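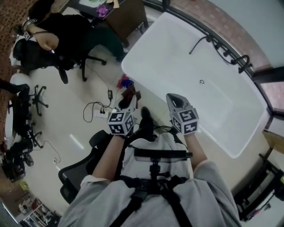

How a Bathtub Works

A bathtub is a large container with two jobs. It holds water while a person washes, and it lets the water out afterward. Most of the parts that do this work are hidden under the floor or behind a wall.

Where the tub stands

Some tubs are built in, with walls on two or three sides. Others are freestanding, like the white one in the picture. A freestanding tub does not rely on a wall to hold it up. Its full weight, plus the water and the bather, rests on the floor.

That weight can be worked out. One liter of water has a mass of one kilogram. If a tub holds 300 liters, the water alone has a mass of 300 kilograms. The floor under a large tub must be strong enough for this, and a builder checks it before the tub goes in.

The faucet

Water reaches the faucet through two pipes, one hot and one cold. Inside the faucet is a valve. A valve is a part that opens and closes a path for water. Opening the hot side more makes the mix warmer, and opening the cold side more makes it cooler.

The faucet in the picture is black and has a curved spout. It stands at the far rim of the tub. Next to the spout is a handheld shower on a flexible hose. A part called a diverter sends the water either to the spout or to the hand shower. On many faucets the diverter is a small knob or lever.

The hose has to bend without closing up. Many shower hoses are made in two layers: a soft inner tube that carries the water, and a tougher outer cover that keeps the tube from folding flat.

The drain

The drain is the small round opening in the floor of the tub. The floor of a tub looks level, but it slopes slightly toward the drain. Gravity pulls the water down the slope and into the pipe.

Under the drain the pipe makes a bend shaped like the letter U. This bend is called a trap. Some water always stays in it – this water blocks air from the sewer, so bad smells do not come up into the room. If a tub is not used for a long time, the water in the trap can dry up. Running the faucet for a minute fills it again.

The floor

Tiles are often used near a tub, and the floor in the picture has white ones. A glazed tile has a thin, glassy surface that water does not soak into. The lines between tiles are filled with a material called grout. Grout can let a little water through, so in a bathroom there is usually a waterproof layer below the tiles.

Wet tile is slippery. Put a mat down before the bath starts, and do not run.

Try it: find the flow rate

You need a bucket with liter marks, a timer and an adult.

1. Put the bucket under the faucet.
2. Turn on the cold water and start the timer.
3. Stop the water after 30 seconds.
4. Read the number of liters and multiply by two.

The answer is the flow rate in liters per minute. To find how long it takes to run a bath of 100 liters, divide 100 by the flow rate. Pour the water from the bucket on the plants when you finish.

Words to know

Diverter – a part that sends water one way or another.
Grout – the filling between tiles.
Trap – a bend in a drain pipe that holds water.
Valve – a part that opens and closes a path for water.

Text: Renu Vashisht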